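Workshop notebook, freezer lid job
16/10/2018

Back on the Felitz arm after a week of fiddling with the cart. Today's job: get it to slide the front glass lid of the chest freezer open and shut by the blue grip, with no one's hand hovering over the stop button. I do love this task. It looks like nothing and it has everything in it: reflections, a curved rim, a part that only wants to move one way.
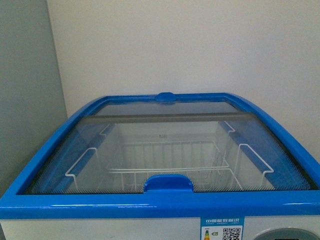 First go with the old Zistik depth settings was hopeless. The glass gave back rubbish readings and the planner wanted to go straight through it. Switched to finding the grip by colour, then had to stop it picking the little tab at the back, same blue. Fixed by ignoring anything past the overlap strip. Crude, but it held for seven tries in a row!

Pull speed: start at setting 3, go up once the lid is moving. Any faster at the start and the lid twists in its track and jams. Pulling dead level matters more than pulling hard. Biwott wrist has up to 2 mm of play, must shim it before January.

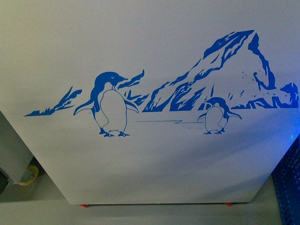
Next is lifting the wire basket out. The rail is thin and the Stavia fingers are too fat for it, so I want to print a narrower pair with a small notch in the tip. If anyone has the soft filament, please leave it by the printer, I only have the stiff stuff.

Also to do:
tidy the cable at the elbow, it catches on the way back
save today's settings under try 9, NOT over the old ones
ask about longer bench time, two hours goes in a flash

Really pleased with this one. Closing the lid still ends in a bit of a thump.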